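Astita 핸드 그리퍼 설정 안내서
7장. 탁상 정리 작업 준비

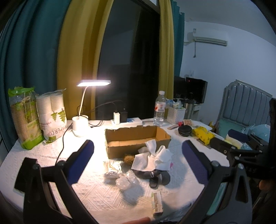 그림 7-2. 정리 대상 탁자와 그리퍼의 두 집게

이 장은 가정 내 정리 작업을 Vandex 제어기에 등록하는 절차를 다룬다. 현재 버전은 단단한 소형 물체의 집기와 옮기기만 지원한다. 집안일 전체를 무인으로 맡기는 용도로는 사용할 수 없다.

1. 양쪽 집게의 손가락 패드가 안쪽 면에 부착되어 있는지 확인한다.
2. 마운트의 나사 손잡이를 조인다.
3. 빈 종이 상자를 탁자 중앙 부근에 두고 수납 위치로 등록한다.
4. 약 상자, 수세미 순으로 집기 동작을 각 8회 기록한다.
5. 생수병은 뚜껑을 닫은 상태에서 별도 항목으로 등록한다.
6. 기록을 저장하고 시험 동작을 2회 실행한다.

참고: 구겨진 휴지, 투명 비닐봉지, 에어캡은 윤곽 인식이 불안정하다. 시험 동작에서 실패하면 수동 분류로 지정한다. 슬리퍼처럼 한 쌍으로 다루는 물건은 한 짝씩 등록한다.

주의: 스탠드 전원선과 멀티탭은 작업 금지 구역으로 설정한다. 선이 집게에 걸리면 즉시 정지하고 오류 코드 14를 해제한 뒤 1번부터 다시 진행한다.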